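Zwischenbericht an den Fördergeber
Vorhaben: Regeln und gute Praxis für zweiarmige Robotik in haushaltsnahen Aufgaben
Berichtsstand: Samstag, 25. Januar 2020

1. Stand der Arbeiten

Seit dem letzten Bericht vom Oktober haben wir die interne Richtlinie für den Betrieb der zweiarmigen Arbeitsplätze fertig geschrieben und im Labor Divel eingeführt. Die Richtlinie hat jetzt die Version 2. Sie ersetzt die vier einzelnen Merkblätter, die vorher nebeneinander existierten und sich an zwei Stellen widersprochen haben. Der Standort Otura arbeitet noch nach den alten Merkblättern und wird im nächsten Abschnitt des Vorhabens umgestellt.

Im Berichtszeitraum wurden in Divel 1112 Durchläufe aufgezeichnet. Davon sind 569 nach der neuen Richtlinie durchgeführt, die übrigen stammen aus der Zeit davor. Wir haben beide Gruppen getrennt abgelegt, damit spätere Auswertungen sie nicht vermischen. Das Ziel von 3000 Durchläufen bis zum Ende der Förderung bleibt bestehen, wir halten es aber für wichtiger, dass die Protokolle vollständig sind, als dass die Zahl schnell wächst.

2. Inhalt der Richtlinie

Die Richtlinie besteht aus fünf Teilen: Einrichtung des Tisches, Freigabe des Arms, Verhalten während des Durchlaufs, Umgang mit Störungen, Protokoll. Wir berichten hier nur über die Teile, bei denen sich gegenüber dem Antrag etwas geändert hat.

Freigabe. Im Antrag hatten wir vorgesehen, dass eine einzige Person den Arbeitsplatz freigibt. Nach den ersten Wochen haben wir das geändert. Eine Person prüft die Arme und die Kabel, eine zweite prüft die Gegenstände auf dem Tisch, und beide tragen ihr Kürzel ein. Der Aufwand ist höher, im Mittel zwei Minuten pro Aufbau. Dafür sind die Fälle zurückgegangen, in denen ein Durchlauf wegen eines vergessenen Gegenstandes abgebrochen werden musste.

Aufenthalt im Arbeitsraum. Solange die Antriebe eingeschaltet sind, greift niemand über die Tischkante. Diese Regel gilt auch dann, wenn die Arme stillstehen. Wer einen Gegenstand korrigieren möchte, schaltet zuerst in den sicheren Halt und sagt es laut an. Wir haben lange diskutiert, ob eine Ausnahme für kleine Korrekturen sinnvoll ist, und haben uns dagegen entschieden.

Reichweite beider Arme. Die Bereiche der Arme überlappen in der Mitte des Tisches. Für diesen Bereich verlangt die Richtlinie eine verminderte Geschwindigkeit und eine im Voraus festgelegte Reihenfolge, welcher Arm zuerst zurückfährt. Bei der Arbeit mit einem einzelnen Arm entfällt der Punkt, der zweite Arm muss dann aber in der Parkstellung sein.

3. Gegenstände und Materialien

Ein eigener Anhang behandelt die Auswahl der Gegenstände. Wir unterscheiden starre Teile (Becher, Teller, Gestelle) und weiche Teile (Folien, Beutel, Tücher). Die starren Teile haben bisher wenig Schwierigkeiten gemacht. Für sie genügt eine Liste mit Gewicht, Durchmesser und erlaubter Greifkraft.

Bei den weichen Teilen ist die Lage anders. Eine dünne Folie verändert bei jedem Griff ihre Form, und ihr loses Ende kann in die Nähe des anderen Greifers kommen. Die Richtlinie schreibt deshalb vor, dass ein Arm, der ein weiches Teil hält, nicht schneller bewegt wird als im überlappenden Bereich erlaubt ist, auch wenn er sich gerade außerhalb davon befindet. Durchsichtige oder glänzende Materialien sind im Protokoll zusätzlich zu vermerken, weil die Bilderkennung sie weniger zuverlässig erfasst.

Glas und Keramik mit sichtbaren Schäden sind nicht zugelassen. Messer und andere scharfe Gegenstände waren nie Teil des Vorhabens und bleiben ausgeschlossen.

4. Prüfung durch Dritte

Die Firma Gaillard hat die Version 1 der Richtlinie gelesen und uns 55 Anmerkungen geschickt. Die meisten betrafen die Sprache: unklare Zuständigkeiten, Sätze mit „sollte“, wo „muss“ gemeint war. Diese Anmerkungen haben wir vollständig übernommen. Zwei Punkte sind noch offen.

Der erste betrifft die Statusleuchten. Gaillard empfiehlt, dass die Bedeutung der Farben an jedem Arbeitsplatz als Aushang sichtbar ist. Wir sind einverstanden, möchten den Aushang aber erst drucken, wenn beide Standorte dieselbe Belegung der Farben benutzen. Der zweite betrifft die Aufbewahrung der Protokolle. Hier warten wir auf eine Antwort von Novbridge, wo unsere Daten gespeichert werden.

5. Der Arbeitsplatz im Betrieb

Für die Einrichtung des Tisches gelten seit der Version 2 folgende Regeln:

a) Die Arbeitsfläche wird mit einer matten Unterlage bedeckt. In Divel verwenden wir braunes Papier. Es wird gewechselt, sobald es Falten oder Risse hat.

b) Gestelle und Ständer stehen am Rand der Unterlage, die Mitte bleibt für die Handhabung. Becherständer und Abtropfgestell werden auf verschiedene Seiten gestellt, wenn beide gebraucht werden.

c) Die Kabel der Arme werden vor jedem Durchlauf auf freien Lauf geprüft. Schlaufen am Handgelenk sind erlaubt, sie dürfen bei keiner geplanten Bewegung an einem Gegenstand hängen bleiben.

d) Beim Halten von weichen Teilen über der Unterlage bleibt der andere Greifer geöffnet, bis seine nächste Bewegung freigegeben ist.
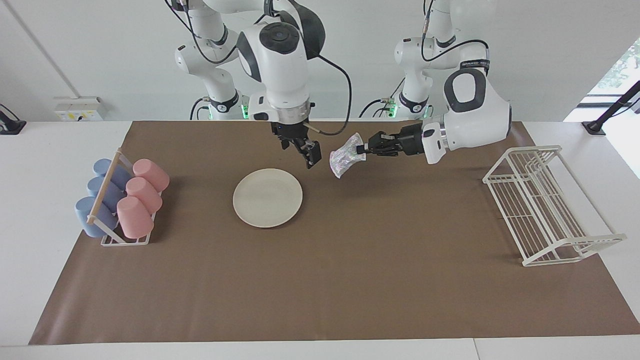
6. Abweichungen vom Arbeitsplan

Die Umstellung in Otura war für den Berichtszeitraum geplant und verschiebt sich um sechs Wochen. Der Grund ist die Lieferung der Halterungen für die Kameras, die in der falschen Größe gekommen sind. Kosten entstehen dadurch nicht, der Lieferant tauscht sie um. Die Schulung der Mitarbeitenden in Otura findet trotzdem zum vorgesehenen Termin statt, zunächst ohne den praktischen Teil.

Bei den Sachmitteln liegen wir leicht unter dem Plan. Wir bitten darum, den Rest in den nächsten Abschnitt übertragen zu dürfen – ein formloser Antrag dazu liegt diesem Bericht bei.

7. Nächste Schritte

Bis zum nächsten Bericht wollen wir die beiden offenen Punkte von Gaillard abschließen, die Richtlinie in Otura einführen und den Anhang über weiche Materialien um eine Tabelle der zulässigen Greifkräfte ergänzen. Danach soll eine gekürzte Fassung entstehen, die auch andere Gruppen benutzen können. Über die Form der Veröffentlichung würden wir uns gerne vorher mit Ihnen abstimmen.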